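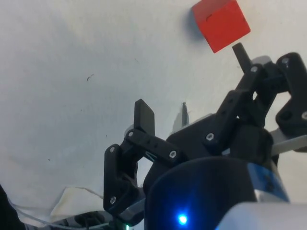
Does resting the dough overnight in the fridge make the Saro loaf taste better? Can't tell from what we have so far, and I doubt the blind tasting everyone keeps quoting settles it.

Filed under: Bench Notes / Bread & Ferments

March 2024

Ryan's write-up says the cold dough "won clearly." It won by 3 votes, and Shirley tasted twice. I asked for the score sheets and got a summary. Also, the two loaves came out of different ovens, and the left one has run hot since December. A darker crust would explain most of what people wrote down ("nutty," "deeper").

Baked both again today from one batch of Inskip flour. 2,000 g flour, split in half, same salt, same starter. Half shaped and baked same day, half into the fridge at 4 pm. Water is the old recipe, no adjusting by feel, whatever Cyril says about the flour being thirsty.

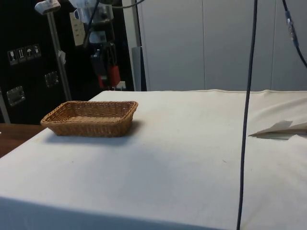
Same-day half

Dough temp fine at mixing. Slack at shaping, tore once near the seam. Baked at 235 C in the right oven only. Crumb tighter than Ryan's picture. Flavor mild, a bit flat, but I had coffee first so don't lean on that.

Ashley wants to blame the starter. Maybe. It was fed late and smelled sharp, and I'd sooner check that than buy the Codau cultures, which cost more and come with a leaflet full of claims and no data. 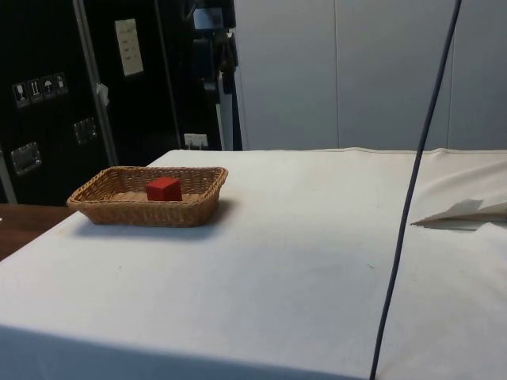
If the cold half does come out ahead I want it cut and tasted with the crusts off, by people who don't know which is which. Ryan can slice but not serve. Cold half still in the fridge, bottom shelf, blue lid. Please don't move it.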